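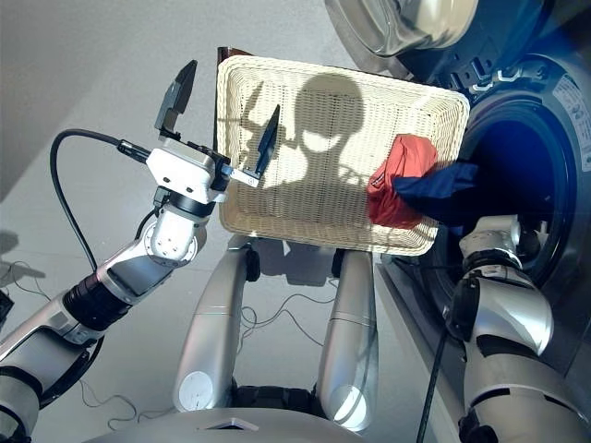 Robot manners: the rules a washing robot has to follow

You have rules at home. Shoes off at the door, no running with scissors, wash your hands before tea. Robots have rules too, and some of them are brilliant!

Let's take washing day. A robot called Koniva is learning to deal with laundry, and before it touches a single sock it has to follow a rule book. Nhàn Đặng wrote a lot of that book. She tests robots for a living (yes, that's a real job, and yes, you could do it one day).

Rule one: always be able to stop. There must be a big stop button that a grown-up can reach quickly. Press it and the robot stops moving, even if it's halfway through a job.

Rule two: keep your distance. People stay 3 big steps back while the arms are working. A robot arm can swing round faster than you'd think, and it can't say "excuse me" first.
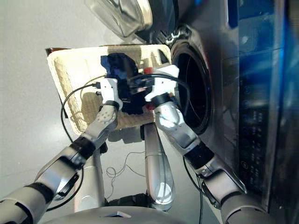
Rule three: hold things gently. A basket has a rim that can bend, and clothes can stretch or rip. So the robot has a limit on how hard it may squeeze, and its testers check that limit again and again. Nhàn's team have done nearly 2,000 practice grabs. Imagine picking up that much washing!

Rule four: look before you reach. Is the washing machine door open? Has the drum stopped turning? Is there a cat asleep inside? If the robot isn't sure, it has to wait and ask a person. Waiting counts as a good answer in robot school — sometimes it's the best one.
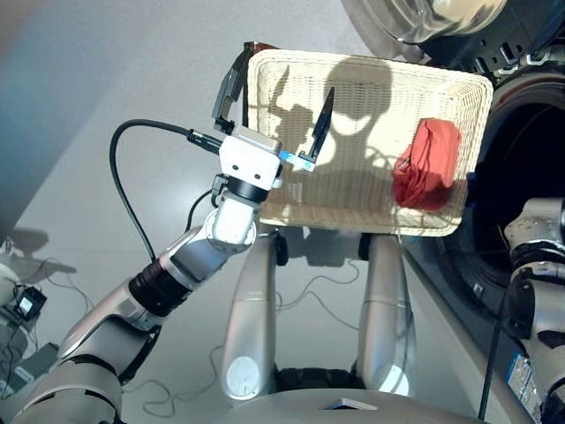
A gripper at the edge of the basket, with a red-orange cloth inside.

Rule five: tell the truth about mistakes. Every time something gets dropped, it goes in the logbook, with a note about what the robot was trying to do. Engineers love reading these! A dropped sock can show them exactly what needs fixing.

Who decides on all these rules? Lots of people, in lots of countries. They meet, they argue (politely, most of the time) and they write down what they agree. A set of rules like that is called a standard. Plugs have standards, bike helmets have standards, and so do robots.

Try it yourself! Ask a friend to be the robot and give them 6 pieces of washing to move into a basket. They can only do what your rules say. Write your rules first, then add a new one whenever something goes wrong — and don't forget the stop button.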